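Open Day at the Carard Workshop

6/17/26

Carard opened its Zulley Street workshop to visitors this June, and we went along for the afternoon session. The staff work on tidying and sorting tasks for homes, mostly with hand-held grippers that a person carries through the job. A few notes from the visit follow, in the order we went around.

Sorting the floor pile

Visitors could try the gripper themselves after a short talk. The handle is lighter than it looks, and the trigger takes a firm squeeze. Most people went for the hard toys first and left the socks for later.
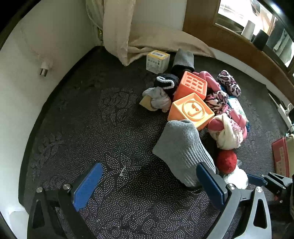 Gray ribbed sock between the blue pads, with the rest of the pile still to go -- orange blocks, pink leopard-print items, a red yarn ball and a knitted hat.

The Nazari bench

Upstairs, two people were checking recordings on the Nazari bench. Each one is played back at half speed and given a pass or a fail. The team keeps 300 from a normal week and throws out the rest. The Plulleo project, which covers clothing and other soft goods, had reached 2816 recordings when we visited. Socks are the slow part, we were told, and balled-up socks are slower than flat ones.

Before you go

Tours run 30 minutes and start at the side entrance. There is street parking on Zulley, but the lot behind the building is for staff. Children can try the gripper with an adult -- sign in at the front desk first. Coffee is on the second floor.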